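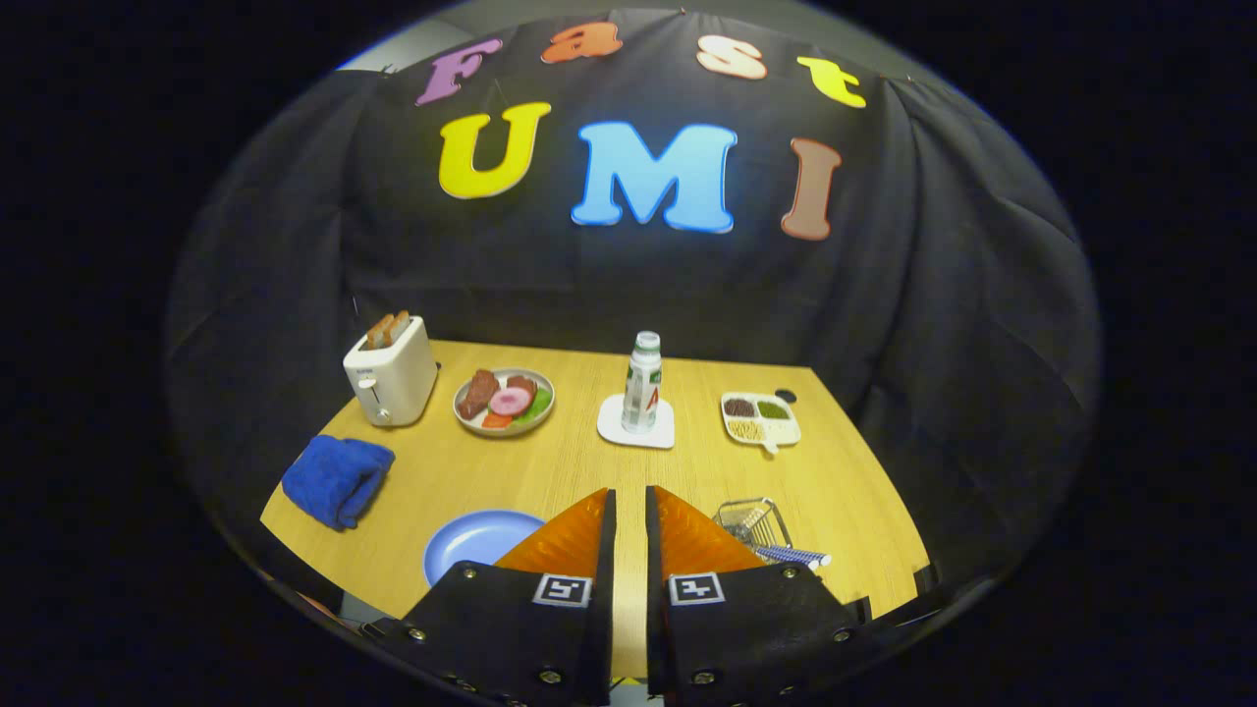 How long does a sourdough starter keep in the fridge if you don't feed it? Mine went the whole of July and came back on the third feed.

I'd been away visiting Charmaine Pillay and forgot to ask anyone to look after it. When I got home there was a layer of dark grey liquid on top and it smelled like nail polish remover. No mould, no pink streaks, so I poured off the liquid and kept a spoonful from the bottom.

The first feed did nothing much. After the second there were a few bubbles. By the third it had doubled by dinnertime, and I baked with it the next morning - 200 g of starter in my usual dough, which makes 2 loaves. The flavour was a bit sharper than normal and the crumb was fine.

I used wholemeal rye for the first feeds and went back to plain bakers flour after that. Sizwe Motaung dries a bit of his on baking paper and keeps it in a jar in the cupboard. I'll probably do the same before the next trip.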